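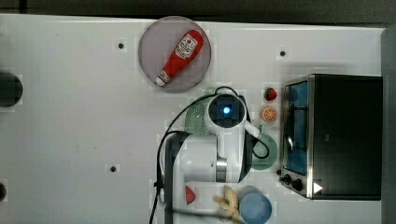

OK so I finally sat down and watched the whole credentials debate from the Etasano Assembly, all of it, with the bad interpreter audio and everything, and I have thoughts. Long thread. Mute me if you need to.

Quick background for people who don't follow this stuff (so, most of my family). The Etasano Assembly is where members of parliament from the signatory countries meet a few times a year and argue. It can't pass laws. It can adopt resolutions, send observers to elections, and decide whose delegation gets to vote in the room. That last one is what we're fighting over.

Zodov's delegation has 14 members. They lost their voting rights two years ago, after the Zodov government closed the border crossings and threw out the Assembly's monitors. They kept their seats. They could speak. They couldn't vote or chair anything.

And what did they do with the right to speak? They went home! They haven't sat in that hall since. The name cards still get put out every session, which I find kind of sad.

Then on 5th January the Assembly's president, Ramil Enriquez, sent a letter to every delegation proposing a "path of return." Full voting rights for Zodov first, then talks on the monitors after. People lost their minds, me included. I was reading it on my phone in line at the pharmacy and the lady behind me had to tell me to move up.

I want to be fair to Enriquez, because a lot of you are not being fair to him. His argument is that you can't pressure people who aren't there. Two years of sanctions got the Assembly no monitors, no crossings, no visits to the detained mayors. He says it plainly in the letter and he's right about the result.

Where I get off the bus is the order. Rights first, talks after. What's left to talk with, once they can vote again? He never answers that. He has a whole paragraph about "the spirit of the founding text" where the answer ought to be.

The best speech of the day, by miles, was Janelle Magbanua from the Brornthorpe delegation. She's usually a numbers person, very dry, and she got up and just asked which monitor would be let in, at which crossing, and when. Then she sat down with most of her time left. The chair looked like he'd been handed somebody else's coat.

Nobody from the pro-return side took those questions on, by the way. Go watch it. Pacita Belmonte came closest, and she's sharp, but she answered a different question (what happens if the Assembly does nothing). Good question! Wasn't the one that got asked.

Some of you are saying Belmonte only backs the plan because Buenaventura trades with Zodov. Maybe. Every country in there trades with someone awkward. I'd like to see the argument dealt with before we get to the motives.

And her argument isn't silly. She said that people in Zodov can still file petitions to the Assembly's rights panel because their country is still a member, and if the delegation walks out for good, that door shuts too. For a family with someone in a cell, that panel is the only place outside the country that has to write back. I've been chewing on that one all week.

But look at how it works in practice. The panel sends a question to the government, the government doesn't reply, the panel "notes with regret." Zodov being a full voting member wouldn't change one line of that procedure. Belmonte talked as though it would.

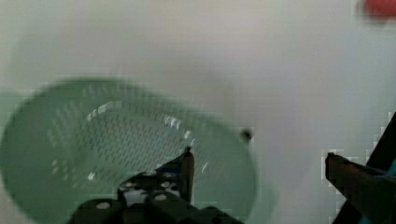
The safeguards clause is the part I most want people to read. It's in the annex to Enriquez's letter, and it says a returning delegation "shall cooperate in good faith with monitoring, subject to national legislation, security conditions and available resources." I read it at the kitchen counter, and you know a colander, the pale green plastic kind, with all those little slots in tight rows up the inside? Somebody took great care over those rows, and every one of them is there to let something out. National legislation, there's a slot. Security conditions, there's another. "Available resources" is a slot you could use on a day when you'd run out of the other two.

Compare it to the old monitoring rules, which were dull and specific. Named crossings. Notice periods. A form, for heaven's sake. You could tell when they'd been broken, and that's how Zodov got suspended in the first place.

Someone in my replies says the vague wording is there so Zodov can sign it without losing face. Yes, I know! I do get how diplomacy works, a little. You leave room. But you leave room around something, and I can't find the something.

About the report. There is a 200 page report from the Assembly's own legal staff on what the suspension did and didn't do. I've read more of it than I planned to. Most delegates who spoke had clearly read the summary, and a couple hadn't read that.

Page after page of it is about quorum. If you like quorum, you will have a lovely time. The part that matters is near the back, where the staff say that restoring rights without conditions would be "without precedent in the practice of the Assembly." Lawyers writing for their own boss! That's as close as they get to shouting.

Kai-wen Chiang, who heads the rules group, read that sentence out loud in the debate and then said he'd vote for the plan anyway. His reason was that every precedent was unprecedented the first time. I laughed, then I rewound it, and I still don't know what to do with it. I think he just wanted to be done.

Somebody asked me what the Zodov side is saying. Their press office put out one short statement, that they "expect full equality and will discuss nothing before it." I give them credit for clarity. It matches the Enriquez plan in its order of events pretty exactly, and I'd have liked one reporter to ask him about that.

Now the amendment, because the amendment is good and it's getting buried. Jericho Evangelista proposed giving back the speaking slots on the committees and the right to put questions, right away, no strings. Votes come back once monitors have made one full visit and published whatever they like about it.

That's it. It fits on a postcard. The delegation gets a reason to show up, the Assembly keeps the one thing it has, and the families get monitors. You could argue about what counts as a full visit, and they will, but at least they'd be arguing about a visit.

The complaint against it is that Zodov will say no. Probably so. They've said no to everything for two years, so I'm not sure why a no to a decent offer is scarier than a yes to a bad one.

Also (pet peeve, sorry) can we stop calling everyone who backs the amendment a "hardliner"? Evangelista voted against the suspension. He's been asking for contact with Zodov the whole time. He wants them back in the room more than half the people waving the letter around.

Procedure stuff, for those who've asked. The amendment gets voted on before the main text. If it passes, the main text becomes the amended one. If it fails, the original plan goes up as written, and from the way people spoke I'd guess it passes by not very much. Abstentions don't count toward the total, so a delegate who "can't decide" is deciding.

If your country has people in that hall, write to them. Short is fine. I wrote mine in ten lines and mostly asked Magbanua's questions over again: who gets in, where, when. I got an automatic reply thanking me for my interest in fisheries, so maybe double check the address.

A few corrections from the replies, thank you. The committee speaking slots are per session, I had said per year. And the monitors were expelled before the crossings closed. I had it the other way around earlier in this thread, and the report is clear on it.

The recording is up on the Assembly's site under plenary debates. Skip the opening formalities, and switch to the floor audio if you can follow it, because the interpreter channel drops out right in the middle of Belmonte. I'll post the vote breakdown by delegation when they put it out.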